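Jobs and calls – Part-time – Telarano

Table helper wanted for our packing room (part-time, from August)

Dovby is a small company in Telarano. We prepare tableware sets and send them to cafés, guest houses and private customers. We are looking for one person who will join us at the packing table, mornings only, to begin in August.
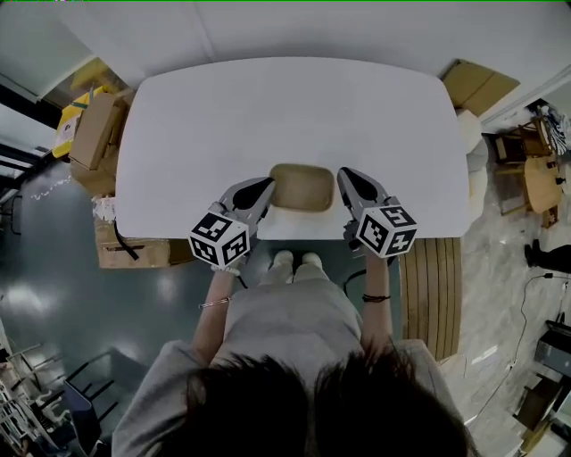
The work is done mostly sitting. You take one piece at a time, for example a tray or a shallow dish, lay it flat on the table, and check the rim and the inside. If the piece is good, you wrap it and put it in its box. If it has a chip, a scratch or a mark which does not come off with a soft cloth, you put it aside and write a short note. After this you close the box, stick the label on it and place it with the others for the driver.

It sounds simple, and the first hour it is. Later it asks for patience. A tray with a raised rim can look perfect from above and have a rough place on the side, so we ask you to turn every piece and to feel the edge with your finger. We prefer that you do fewer boxes and do them well. There is no payment by the piece and no one will stand behind you with a watch.

What you will do:
– check trays, dishes and boards before they are packed
– fold boxes and prepare the wrapping
– keep the table free between two orders, so that pieces do not get mixed
– bring flat cardboard to the collection point at the end of the morning
– once a month, help to count the stock

What we would like from you:
– calm hands and good eyes (glasses are of course no problem)
– you can sit for a longer time, with breaks
– you can read and write simple English, the notes are all in English
– you come on time, or you call us

Experience is not necessary. You will learn next to Blažena Procházka, who has been with Dovby since the beginning and who knows how each set must lie in its box. The learning time is two weeks and it is paid in full.

Working time is from 8.30 to 12.30. There is a break at half past ten, with tea and coffee from us. Clothes are your own, please choose something comfortable with sleeves that you can push up. Large rings should stay at home because they scratch the glaze. Thin bracelets are fine.

The pay is 731 a month before tax, in the same amount also in the quiet months. After the trial period of two months it goes up to 800. Holiday is paid.

The packing room is on the ground floor, in the street behind the Hudec bakery. The bus from Sostness stops at the corner. Bicycles can stay in the yard.

To apply, please send a few sentences about yourself to Zdislava Matoušek, or bring them on paper to the office any morning before eleven. A long CV is not needed. Please tell us when you could start and if there are hours which are difficult for you. We will invite you for one hour at the table, so that you can see the work and we can meet you. We answer every letter, also when the answer is no.

Comments

Marta
Is it possible to come only for part of the week? I have a small child and my mother can help me just some mornings.

Z. Matoušek
Dear Marta, please write to us. We can speak about it, two people could also share the place.

oldbridge
Do you need to lift heavy boxes? My back is not so good.

Z. Matoušek
The driver takes the full cartons. Single sets are light, but the monthly stock count has some bending. Please mention it in your letter and we will arrange it.

Petr H.
I worked there one winter. Good people, and the chairs are better than in my job now.

tea_and_buttons
Sent mine this morning, thank you for the clear advert.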